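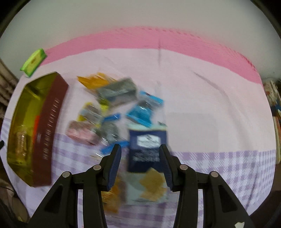 Maker's Marks on Costume Brooches: Dating Unsigned and Partly Signed Pieces

Student project report, Decorative Arts Materials course

Print this page | E-mail this page
Reading time: 3 minutes

1. Purpose

The project tested whether the back of a costume brooch gives enough information to place it in a production period when the maker's mark is worn, partial or missing. The test group came from one maker, Kostach, which worked in the town of Dundden and changed its mark three times. Pieces sold through the distributor Bozsik were included where the backs matched.

2. Material

The study collection holds 624 pieces of costume jewelry. Of these, 404 are brooches or dress clips. We removed pieces with replaced pins, heavy glue or replating and took 200 of the remainder for recording. A subset of 100 carried a full, readable mark and served as the reference group. The other 100 were treated as unknowns.

3. Method

Each brooch was recorded face down under a 10x loupe with side lighting. The following were entered on the record sheet:

- type of clasp (open C, safety catch, rollover with stop)
- hinge type and method of attachment
- mark: stamped, cast in, or on an applied plate
- finish of the back: plain, textured or plated to match the front
- stone setting: glued, prong or bezel
- weight, to the nearest tenth of a gram

The reference group was sorted first by mark. The clasp, hinge and finish were then compared within each mark group. Unknowns were assigned to a group only when at least three features agreed. No cleaning was done before recording except with a dry soft brush.

4. Results

The script mark appears only on pieces with soldered clasps and plain backs. The block capital mark appears with both soldered and riveted clasps, so it probably covers a change in workshop practice. The oval plate is found only with rollover clasps and textured backs. Weight overlapped between all groups and was dropped as a dating feature.

Of the unknowns, 62 could be assigned to a mark group. Most failures were small scatter pins, where the back has little room for any feature besides the clasp. Four Bozsik pieces matched the oval plate group in every respect but had no plate and no solder trace where one would have been.

5. Sources of error

Clasps were bought in from an outside supplier, Samex, and old stock may have been used up after a new type was introduced. A clasp therefore gives an earliest date and does not give a latest one. Stone setting was recorded by two students, and their entries for shallow bezels did not always agree. These were checked again in December and corrected on 11 sheets.

6. Further work

The earrings in the collection have not been recorded. Clip backs often carry a patent number and could be used to check the sequence above. The scatter pins should be compared again using plating color, which requires a standard light source.

Record sheets are filed with the collection by accession number.

Print this page | E-mail this page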